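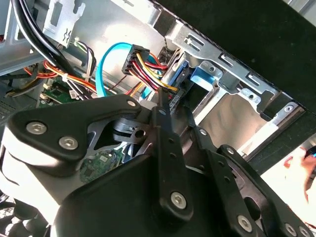
Gostley Ward Notes – data card

The set holds 2,776 short notes written by nursing students during their practice at Burkside children's hospital. Bernadette Hegarty collected the notes, and Shafiq Saha prepared the files. The students agreed in writing that their notes can be shared.

Files

notes.csv – one note per row, with the ward code and the year of study
wards.csv – the 19 ward codes and their full names
checked.csv – 210 notes which were read again by a second teacher

Names of patients and parents were removed by hand before the files left the hospital. We also removed 29 notes where the family could be recognized from the story itself. Their row numbers are left empty, so please do not renumber the table.

Known problems

Spelling is kept as the students wrote it. Notes from August are short – most students were on vacation. The ward code is missing in some older rows.

Use

Teaching and research only. Please write to us before you publish any full note.

Contact: Shafiq Saha, Gostley project office | © Gostley | Back to top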